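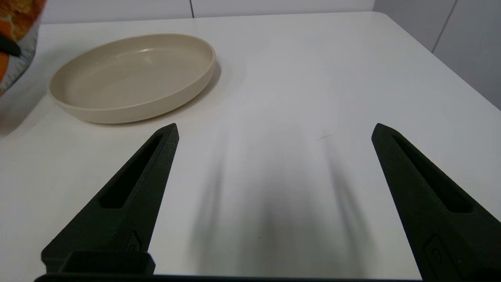 **What should a shared worktable hold when the working day begins?**

Only the items needed for the first task, with everything else stored within reach but off the surface.

# Table Clearing and Small-Item Storage in the Kendel Study Room

Final report, Household and Workplace Organization, Project 8

## 1. Background

The Kendel study room is used for meals, sewing, and written work. Before the project, small items such as keys, clips, thread, and snack packets were left on the table from one activity to the next. Users of the room reported that they spent the first part of each session moving other people's belongings. Our group was asked to propose a storage method that required no new furniture.

## 2. Method

We compared two arrangements over 12 sessions between January and the end of the term.

- **Arrangement A (Drultau).** All small items were placed together in one deep container at the side of the table.
- **Arrangement B (Nam).** A shallow open dish was kept for items in current use, and a separate container held cloths, packets, and anything not needed that day.

Each session ended with a timed clearing. The person clearing the table did not know in advance when the timer would start. Times were written on the Distidon record sheet and added together at the end of the term. Sessions in which a meal had been served were marked separately.

## 3. Results

Total clearing time under both arrangements was 915 seconds. Arrangement B accounted for the smaller share. The difference was clearest in sewing sessions, when loose pins and clips could be dropped into the dish without lifting a lid or moving other items.

Arrangement A performed well after meals. Packets and napkins went into the deep container quickly, but keys placed there earlier were then covered and had to be searched for. On one Tuesday the container was emptied onto the table twice during the same session, and this time was included in the total.

A low dish with straight walls was preferred to a bowl with sloping sides. Users stated that they could see the contents while seated and that flat items did not slide toward the middle.

## 4. Limitations

The sessions were not evenly divided among activities, and sewing was overrepresented in the second half of the term. The record sheet had no space for items carried out of the room. We also did not test a dish with dividers.

## 5. Recommendations

1. Keep one shallow dish on the table and empty it at the end of each session.
2. Store cloths and packets in a separate container near the edge.
3. Leave the front half of the table clear.
4. Add a column for removed items to the Distidon sheet before the next group begins its work.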